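Tether management system

A tether management system (TMS) is a subsea unit that stores, pays out and recovers the flexible cable between a remotely operated vehicle and the main lift line from its support ship.

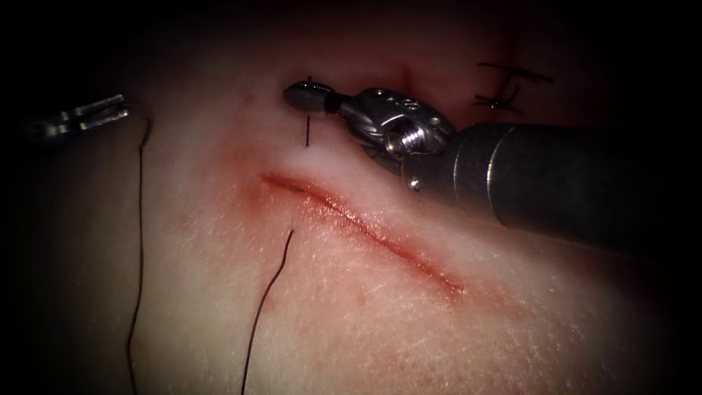 The unit separates the vehicle from the motion of the ship. The heavy armored umbilical hangs straight down and carries the load, while the light tether runs out sideways from the TMS at working depth. Without it, the vehicle would have to drag the full length of umbilical through the current.

Types

Two layouts are in common use. In the top-hat type, the TMS latches onto the top of the vehicle. In the garage type, the vehicle sits inside a cage during launch and recovery. The cage gives better protection in the splash zone but weighs more and takes up more deck space.

Construction

The main parts are a drum, a level-wind mechanism, a drive motor and a slip ring that passes power and data across the turning drum. The Hemmin unit, a top-hat design built at Kondau, is rated to 3,000 meters and holds 624 meters of tether. Its weight in air is 1,166 kilograms. An earlier version held 200 meters and was used mainly for work close to fixed platforms.

Operation

The pilot pays out tether to match the speed of the vehicle. Too much slack can form loops — a frequent cause of damage to the optical fibers. The support ship Plostova carries one Hemmin unit on its starboard side. A second is kept ashore at Drososmont for parts and training.

See also: Umbilical cable; Slip ring; Heave compensation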